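Home | About Us | What We Test | Reports | Visit | Contact

About Harkar

Hi, and thanks for clicking on the page most people skip! I started Harkar because I was tired of buying grippers off a spec sheet and finding out weeks later that they couldn't pick up the thing I bought them for. I'd been fitting robot arms for packing lines for years by then, and I had a drawer full of fingers and brackets and suction cups that had each cost somebody real money. I figured other people must have the same drawer.

So now we try things out for a living. You send us a gripper, an arm, a camera or a controller (or you just tell us which two or three you're stuck between) and we put them to work on ordinary objects and write up what happened. We're a team of 5, we rent the ground floor of an old printing works on Sheehan Street, and we don't sell hardware. I get asked about that last one a lot. We don't take commission either.

Most of our work these days is kitchen stuff. Cups, bowls, fruit, scoops, things with handles in annoying places. I love kitchen objects for testing because they're all so different from each other, and everybody who reads the report already knows what a lemon feels like in the hand. A customer who makes car parts once asked me why he should care how a gripper does with a mug, and I told him to come by and watch. He stayed for lunch.
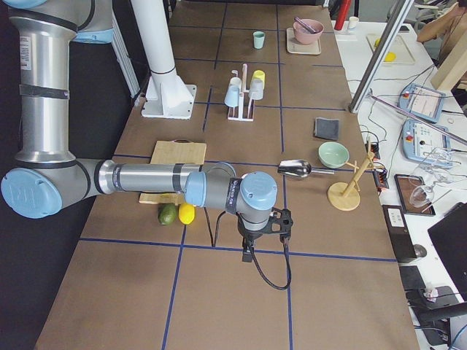 The kitchen table, with the arm over the cutting board.

The blue tape on the table is my favorite piece of equipment in the building, and it costs next to nothing. We use the lines to put things back in the same spot before every try, so when one gripper does better than another we know it wasn't down to somebody setting the bowl a little closer. We did try a printed mat for a while. It slid, it curled at the corners, and I went back to tape.

How a comparison goes

We start with the object list. Yours if you have one, ours if you don't — ours has 23 things on it and gets argued over every December, when we swap a few out. Then each gripper gets 120 tries, spread across the list, with the same arm, the same speed and the same starting spots. We write down every drop and every near miss, and also the dull stuff that never makes it into a brochure, like how long it took us to get the thing bolted on and talking to the controller. Cable routing gets its own section. I've seen a perfectly good gripper lose a whole afternoon to a cable that was two inches too short.

Racks are where I'd look first if you're reading one of our reports in a hurry. Picking a cup up off a flat table is pretty easy and nearly everything on the market can manage it. Getting one on or off a peg is another story, because the handle has to be facing the right way and the fingers need somewhere to go that isn't already full of the next cup over.
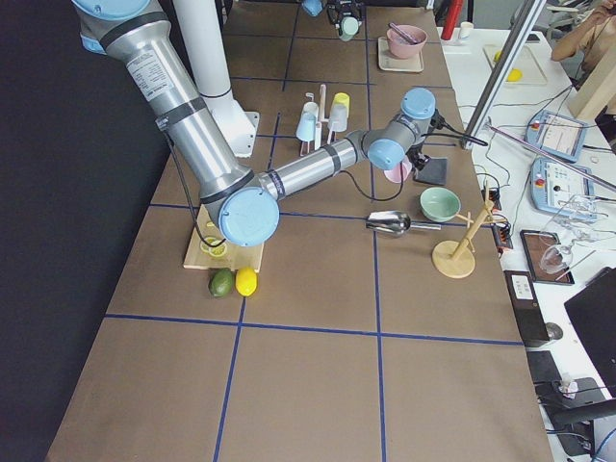
We also do arm and camera comparisons, though those take longer and I'll always try to talk you into a phone call first. With arms, it's often the teach pendant that people end up caring about. You can live with an arm that's a bit slow, but if your night crew can't find their way around the menus you'll be hearing about it for years. With cameras it's shiny metal, every single time. Bring me a camera that likes stainless steel and I'll be very happy to meet you.

The longest job we've done so far was Toslow, a gripper comparison that ran over 13 weeks and took in just about every finger pad we could get our hands on. The write-up is on the Reports page and it's free to read. It's long! Skip to the part on soft fruit if you only have ten minutes.

Coming to see us

Please do. We're in Lolham, a short walk from the station, and the big roll-up door is the one you want (the front door sticks). Bring your own objects if you can, even the odd ones — especially the odd ones. Closed shoes, please, and if you're carrying samples in anything fragile, give us a ring and one of us will come out and help you park.

This page was last updated on 23 November 2021. The phone number on the Contact page is the right one; the old one on our printed cards isn't.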